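Lilies on three sides: talking pattern with Rafia Bugti

I'd been in Rafia Bugti's workshop for maybe a minute before I asked about the lilies. You would too. 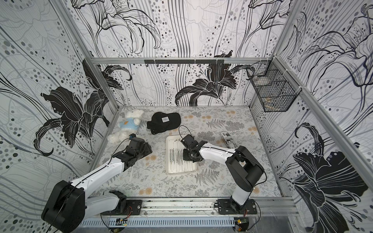 She laughed, put the kettle on and told me everyone starts there. Rafia prints wall panels and table mats to order from a unit on the Bostico side of Drenville, and she's been at it long enough to have opinions on everything from petals to zip ties. I'd come along one afternoon in January meaning to stay for half an hour, and I left when it was properly dark.

"People are scared of black," she said, once we'd both got a mug. "They'll have a black coat, black shoes, a black telly the size of a door, and then you show them a black flower and they say ooh, isn't that a bit much? Well, yes! It's a huge lily. It's meant to be a bit much."

The lily design is all black, white and gray (grey, I should say, my spellchecker has American ideas), with big dark petals, thin lines that wander about between them and dots scattered all over in different sizes. I asked which came first and she said the petals, then the lines, and the dots last of all, late at night, when she was fed up with it.

"I'd drawn the flowers and it looked like a funeral card. My cousin Fahad looked over my shoulder and said it needed some rain on it. So I put dots in. Big ones, little ones, no plan at all. It took me one evening and it's the bit people like best, which is annoying when you've spent weeks on a petal."

That's Fahad Khokhar, who does the cutting and fitting and who wandered in and out while we were talking, mostly to disagree with her. He told me the first thing he does with any set of panels is argue about where the biggest flower goes.

"She'd have it dead centre every time if I let her," he said. "I like it a bit off to the right. Your eye goes to it and then has somewhere else to go."

"I would not have it dead centre," said Rafia.

"You would."

I moved us along to the mat, because I'd been wanting to ask about it. It's a much gentler thing, pale, with fern fronds and leafy sprigs and little bunches of peachy orange flowers. I'd never have put it with those walls, and I said so, and she was delighted.

"Nor did I, at first! I had a plain one down. Then I was sorting through old samples and this was on top of the pile, and I thought, go on then. The walls are shouting, so let the table talk quietly. And there's still a bit of gray in the leaves, so they're sort of related. Second cousins."

She's had 122 designs on the books over the years and reckons 57 of them still sell. The ferny one has been a steady seller in Drenville kitchens, she says, mostly to people who want a bit of colour and don't want to be told off by it. The lilies go to a braver crowd. Her biggest order so far was for a café out at Sial, who wanted them all the way up the stairs, and Fahad still goes a bit quiet when you mention the stairs.

What I hadn't thought about before is how much the edges matter. I'd have assumed a picture like that would want a nice wooden surround, but she likes it with silver aluminium bars, and I have to say I've come round to it.

"Wood would make it look like it was trying to be a country house," she said. "The metal's plain. It holds the panel and minds its own business. And you can hang things off it, look, you can't do that with a picture frame."

She's very keen on hanging things. There's a strip of small black hooks on the back bar and a black wire mesh basket up at the side, held on with white zip ties, and when I asked about the white ties against all that black she groaned.

"I've been told. Fahad's been told. There are black ones in a drawer somewhere."

"There aren't," said Fahad, from the doorway.

The teddy bear got a mention as well, since I'm soft about teddies and this is a white one. Rafia thinks every patterned table needs something plain and a bit daft on it. "Otherwise you're frightened to use it. You put a bear on it and it's just a table again. I'd say the same about a plain white tray. You want somewhere for your eye to sit down."

I asked what she'd tell somebody at home who fancied a big pattern but only had a small room. She didn't even stop to think.

"Go bigger. Little patterns in little rooms make you itch. Do three sides, leave the front open so you can get at it, and live with it for a month before you decide you hate it. Most people ring me up in the first week to complain and then never ring again."

Next on her list is a range called Divside, which is going to be all seed heads and stalks. She showed me the drawings, but I've promised not to go into detail. Fahad wants dots on it. Rafia says absolutely not, and when I left they were still going at it over the washing up.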